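Bench notebook, March: cups, and whether this thing can clear a table yet

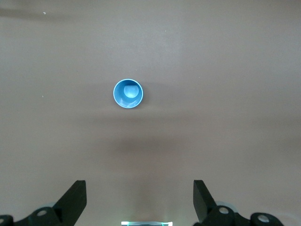

2 min read

Started the afternoon wanting to do dishes and ended it with one blue cup. I keep relearning this. Every time somebody visits the Zimcombe bench they ask if the arm can clean up a kitchen yet, and I say "sort of," and then I go back and spend four hours on a single cup on a bare table.

So, notes while I still remember them.

Task today was table to rack, one cup at a time, fingers open at the start, cup somewhere past the fingertips. Nothing else out. The Lokura policy is the same checkpoint as last month, trained on 2,625 demos, and I didn't touch the weights. I only changed where the cup starts and how the lights are set.

Ran 200 tries. I'm not writing down a success number until I've gone back through the logs, because I counted a few as good that probably shouldn't be (cup in the rack but lying on its side, do we accept that? I would not accept it from a teenager). My gut says clearly better than February and still nowhere near something I'd leave alone in a kitchen.

What bugs me most is the wrist view. From nearly straight up, a cup is a circle with a smaller, paler circle in it, and that's all you get. How tall is it? No clue from one look. The policy seems to guess the height from the size of the rim, and when I swapped in the taller cup from the Minami set it came down too far and bumped the rim four tries in a row before I stopped it. I know the fix people will suggest (side camera), and yes, fine, but then it's a two-camera system and the calibration is my problem forever.

Shadows are the other thing. The arm throws a big soft band across the table between the fingers and the cup, and it moves when the arm moves. With the lamp on the left I got a lot of dithering on the approach, little back-and-forth corrections over the dark part. Turned the overheads up and most of that went away! Which is nice, but no one's kitchen is lit for my convenience. I want a batch of demos with ugly lighting before we change anything else.

Also need to wipe the table between sets. There are little light specks on it and I'd like to rule them out before I blame the model for anything weird.

On chores in general — I think single hard cups on a clear surface are close. Boring close, like one more round of data. A real sink is a different animal. Stacked cups, a spoon standing in one, an inch of cold coffee in another... we have zero demos with liquid and I'm not volunteering my bench for the first one. Over at Gallden they want it for sorting parts bins, and I'd honestly bet on the shop floor first, same bins, same lights, same parts every day.

Log for the tall cup is run 537, watch the last few seconds if you're curious.

Next up:
Taller cups, mixed in with the short ones
Lamp left, lamp right, overheads off
Decide about cups on their side
Wipe the table!!

Leaving the arm parked and the rack where it is, please don't move the rack.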